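The great drawer clear-out, part two

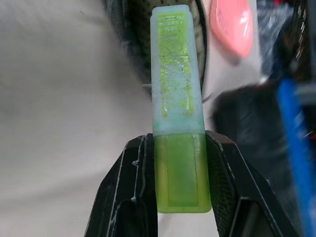 The little green one, label nearly gone.

So the kitchen drawer is done, and on Thursday I moved on to the one in the hall, which is worse. I'd put it off since May. Everything small and plastic in our house ends up in there: lids, caps, little boxes that once held something useful, keys for a bike we sold in Dramimton.

I gave myself until nine o'clock and a mug of tea. Out came 23 pens (I tried every one on the back of an envelope, and most went straight in the bin), a ball of string, and a tape measure I'd already replaced. Then right at the back, this green thing! I've gone round and round on what it is. It could be a cap off something bigger, or a tiny box in its own right. The strip down the middle is so scuffed that the writing has half rubbed away. I can sort of make out BOCHI on the top line, maybe, and then some numbers that might end in 354. I typed that into a search and got nothing helpful at all.

Theano reckons it came with the sewing kit we bought at the market in Cloltdale. Thắng says bin it. I can't, though — the green is lovely, like a boiled sweet, and you know full well that the day after bin day I'd find whatever it belongs to.

It's gone in the "ask Mum" tub for now, along with two odd curtain hooks and a fuse. The drawer itself got a wipe and some leftover wallpaper as a liner, and it opens all the way again, which it hasn't done for ages. If anyone recognises the green one, do leave me a comment. Next up is the cupboard under the stairs, and I'll need more tea for that.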